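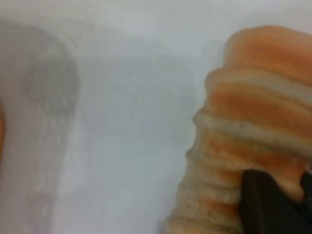
A close-up from the wrist camera: black finger against something soft-looking, striped and orange.

I've been having a friendly row with Concetta Cocco for most of the summer, and since she won't put her side in writing I'm going to put mine. It's about grip limits. Specifically, it's about whether a place like ours should write down how hard a robot is allowed to squeeze a soft thing, or leave it to whoever is on shift.

I'm for writing it down (you guessed!). Look at how close that finger gets. At that distance the picture goes to mush, and you're judging by a bit of a bulge near the corner of the finger and a dark line across some stripes. One person looks at that and says fine, another says back it off a touch. I've sat between those two people and they were both very sure of themselves.

Concetta's view is that rules for soft goods go stale the minute you print them. She ran the Palumbo line before she came to us at Pascombe, and they had a handling sheet so long that people signed it without turning the page. Fair enough, I've signed a few of those myself. But the cure for a bad sheet is a shorter one. Ours could fit on a postcard: the most force allowed, who can change it, and what gets written in the log when they do. I'd add a line saying you stop and look properly when the camera view is too blurred to judge, and then I'd put the pen down.

The log is the bit I'd fight for. We went back through 3,000 picks and only 505 had the force setting noted next to them. The rest might have been lovely, gentle picks, or they might have been dreadful, and there's no way of telling now. When the Flilness people asked us what setting we'd used on their samples, I had to say I'd get back to them, and I went a bit red.

She does have me on one point. A number on a card can make people stop looking, and a squashy thing that's fine on Monday may be a different squashy thing by the end of the week. So put a review date on it. I've suggested September, she's said she'll think about it, and meanwhile I've taped my postcard to the side of the cell.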